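Bedoya 330 Tower Fan: Bedroom Review

The Bedoya 330 is a tower fan sold for use in bedrooms. It has 10 speeds, a timer, a remote and a brushless DC motor. The price when we bought ours was $101, including the wall plug adapter. The older Bedoya tower used an AC motor with three speeds, and its lowest setting was too loud for light sleepers. The 330 is the replacement for that model.

Assembly takes a few minutes. The base comes in two halves that clip together around the power cord and are held with four screws. The screws are short and the plastic bosses are soft, so a hand screwdriver is a better choice than a drill. The cord leaves the base at the back through a molded notch. If the cord is not fully seated in the notch, the fan leans and the oscillation motor clicks at one end of its travel. Ours did this on first setup. Reseating the cord fixed it.

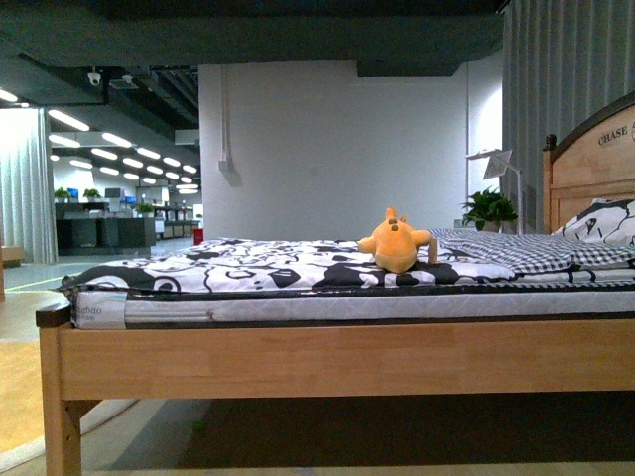 Speeds 1 through 4 are the ones that matter at night. Speed 1 moves very little air and can be felt only within arm's reach. Speed 3 reaches a sleeper on the far side of a small room and produces an even hiss with no tone in it. A faint hum comes in at speed 5 and is clear at speed 6. Above speed 7 the sound is all air noise, and the hum can no longer be picked out. An optical tachometer on the rotor read 737 rpm at speed 3, and the reading held steady through a full oscillation cycle.

Placement changes the result more than we expected. With the outlet slots level with the sleeping surface, most of the flow passes over the body. On a low bed the lower third of the column is wasted on the side rail. Moving the fan back and angling it along the length of the bed gives better coverage than pointing it straight across. There is no tilt adjustment.

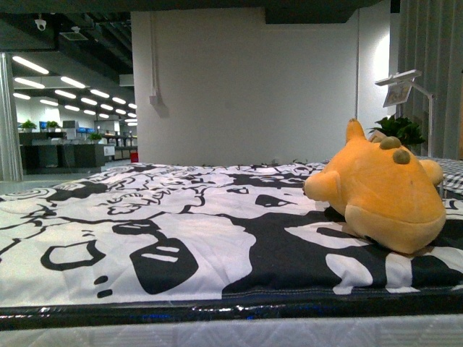 The timer runs in one-hour steps and shuts the fan off without a beep. The remote does beep at the fan for every other command, and there is no setting to turn this off. The display dims after ten seconds but does not go dark. A strip of black tape over the window solves this and blocks the remote sensor, which sits behind the same window, so the choice is between a dark room and a working remote. 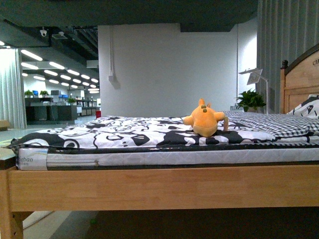
Single bed with a light wood frame and quilted mattress.

Cleaning is the weak point. The rear grille is held by one screw and comes off easily. The rotor does not come out. Dust builds up on the inner edge of the blades, where a brush can't reach, and has to be blown out with compressed air from the front. After 330 hours of running, ours had a visible gray line along each blade. Airflow had not changed enough to notice.

The Cedar and the Jerkau are the closest alternatives. The Cedar has a removable rotor and a louder low speed. The Jerkau is quieter than both but has no oscillation.

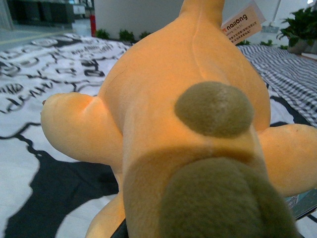 Senyo Eshun
Home Equipment Reviewer
August 24, 2019

Rating: 7 out of 10. Good low speeds, stable base once the cord is seated, poor access for cleaning. Buyers who run a fan all year should look at the Cedar first. For summer use in a small bedroom, the 330 is adequate at the price. The unit stays plugged in through the end of September, and the blade dust section will be updated then.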